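The Long Goodbye of the Kitchen Wallpaper

By Amnuay Chareonsuk

Oct 11, 2024

My mother-in-law's kitchen had geese on it. They wore blue ribbons and marched left along the top of the wall, past the phone and the calendar, until they reached the refrigerator, where whoever hung the border had run out of patience and started them marching right. For 22 years we ate Sunday lunch under a traffic accident.

I thought of those geese in March, when I bought a house of my own and found pears in the pantry. They were under two coats of paint, and they came off the way old wallpaper always comes off, in pieces the size of a postage stamp. The seller had called the room "freshly updated." I was still picking bits of pear out of my socks at Easter.

Manee Wongsuwan was not surprised. She has been hanging and stripping paper for most of her working life, and she talks about the food prints of past decades the way a dentist talks about taffy. "People wanted the kitchen to tell you it was a kitchen," she told me. "In case the stove didn't."

She charges $300 a day to remove the stuff and the same to put it up, and until lately it was nearly all removal. Then the phone calls changed. Clients in their thirties wanted lemons. One couple had her strip a perfectly good gray and showed her a photo of somebody's grandmother's breakfast nook, circa mushrooms.

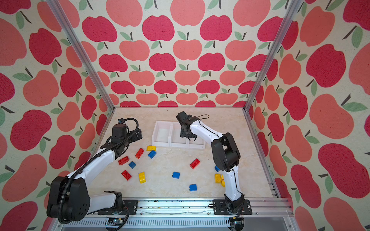

The trade has noticed. Kurnach, a small mill that spent years making tasteful linen textures for hotel hallways, reopened its pattern drawers and now sells a strawberry it had buried. Puvitz offers peel-and-stick cherries for renters, who are promised a clean wall at the end of the lease. Wongsuwan has been hired to deal with that promise on 6 occasions. She brought a heat gun to all of them.

I ordered a sample book from Vukčević, the fancy end of the business, and it arrived in a box heavier than my first television. The artichokes alone took up 80 pages. There were artichokes in three greens, artichokes in what the caption called "tobacco," and a single sheet with artichokes so faint that I took it for a printing error until I saw the price.

My wife went through the book on a Saturday morning with her coffee and put sticky notes on the ones she hated least. We argued about scale. A big print in a small room looks brave for a week, she said, and then you have to live with a cabbage the size of your head. I said I could live with a cabbage. She asked me to remember who had chosen the couch.

We settled on plums, small ones, for the pantry only, with the door shut when company comes. Wongsuwan hung them in a morning. She matched the seams so well that I went looking for one with a flashlight, and she stood behind me and let me look.

My mother-in-law drove over to see it. She opened the pantry, considered the plums for a while, and asked why we hadn't gone with geese.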